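Journal > Garden and Glass > Older posts

Heating a small greenhouse through the winter

We are going into the third winter with the greenhouse and I have finally stopped guessing about the heating. A few people have written to ask what I do, so I'm putting it all in one post.

The first winter I did nothing. I shut the vents in October, carried in the geraniums and the two lemon trees, and assumed glass would be enough. It wasn't. Glass holds the warmth for an hour or two after sunset and then the inside drops to nearly what it is outside. I lost both lemons and most of the geraniums in December.

The second winter I bought a paraffin heater secondhand from a man in Cingate. It kept the frost off, but it also put a lot of water into the air. Every morning the panes were running, and by February there was gray mold on anything with soft leaves. I was also out there at 10 at night filling it, which gets old fast.

So last spring I sat down and worked it out properly. Heat goes out through the glass, out through the gaps, and a little through the floor. The gaps are the cheapest to fix. I went along every vent and the door with a strip of foam tape, and replaced the clips where panes had slipped. That took a weekend.

Then the lining. I used bubble wrap, the kind with large bubbles sold for greenhouses, held on with plastic studs that twist into the metal bars. Flat panels are easy. Curved ones are a pain, and you have to cut the sheet into narrow strips and overlap them. I left the roof vents free so I could still open them on mild days.

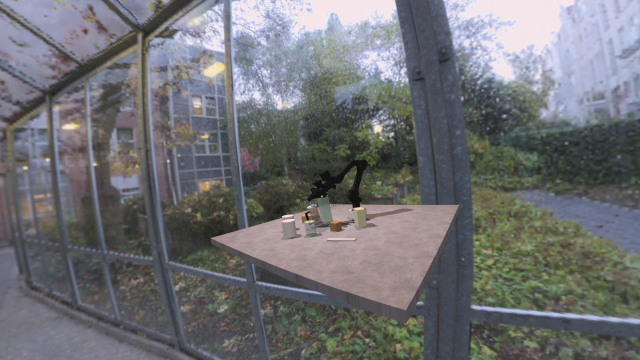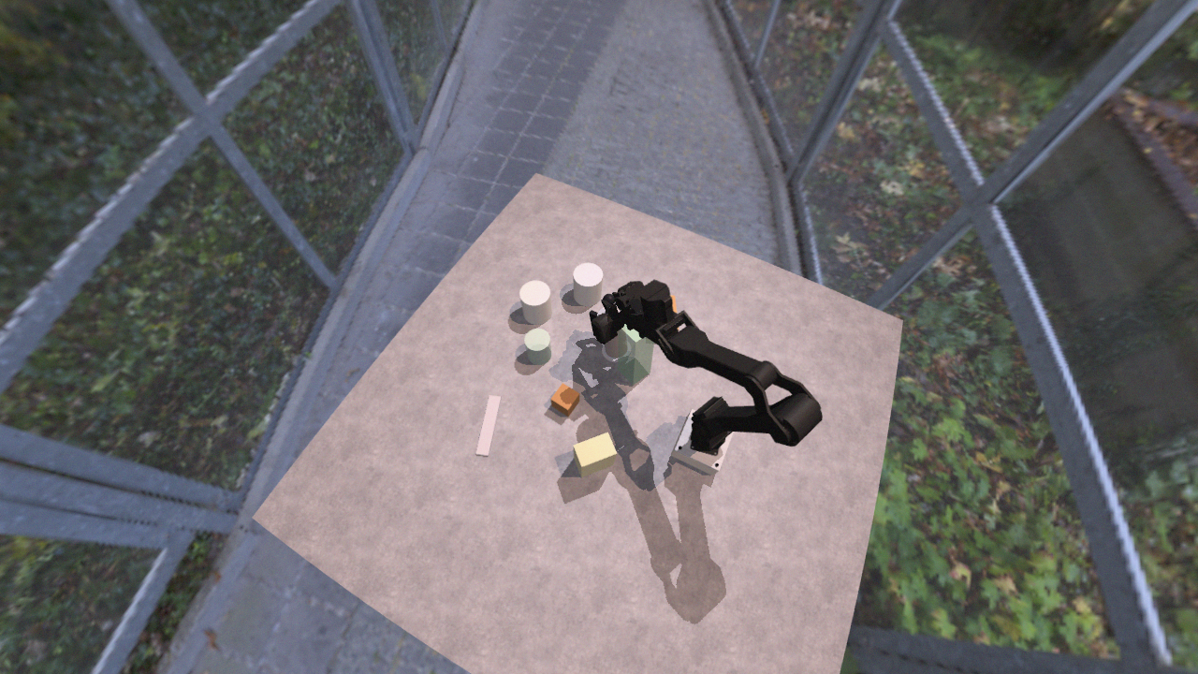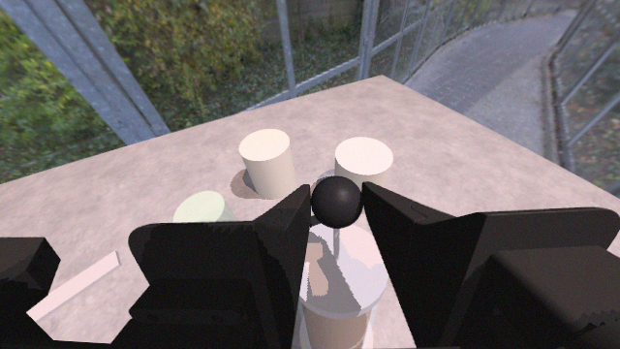 I asked on the Hutham growers' board whether the lining cost too much light. The first reply said to leave the south side bare until the clocks change, because seedlings started under two layers come up thin and never make it back. Another member lines the north side only and leaves it up all year. I have gone with something in between, and take the south strips down at the end of February.

For the heat itself I now use an electric fan heater, 2,000 watts, with its own thermostat. It was $59. The dial on it is not very accurate, so I hung a separate thermometer at bench height and set the heater by that. I aim for 40 degrees at night. That is enough for geraniums and for citrus that is resting. If you want to keep anything tropical you will need a lot more, and I'd think hard about the bill.

The supply has to be done right. Ours is a buried cable from the house, put in by an electrician from Ullar, with a weatherproof outlet up off the floor. It cost $500 including the trench. I could have saved some by digging it myself but my back is not what it was.

Running the heater from November to the end of March came to $300 more on the electric bill than the year before. Part of that was a cold spell in January when it hardly shut off. I also had a propagating mat going under the seed trays, so it isn't all the heater.

Watering is the other half of it. I water in the morning, and only what needs it, and I keep it off the leaves. The fan moves the air even when the heat is off, and I had almost no mold this time. Fallen leaves get picked up when I see them.

This year I want to try a few water barrels along the back wall, painted black, to see if they even out the nights. I have two already and need a place to stand the third. The new lemon tree is still in its pot by the kitchen door and will go in once the nights get down to 45.

Contact | Copyright, all posts and pictures | Back to top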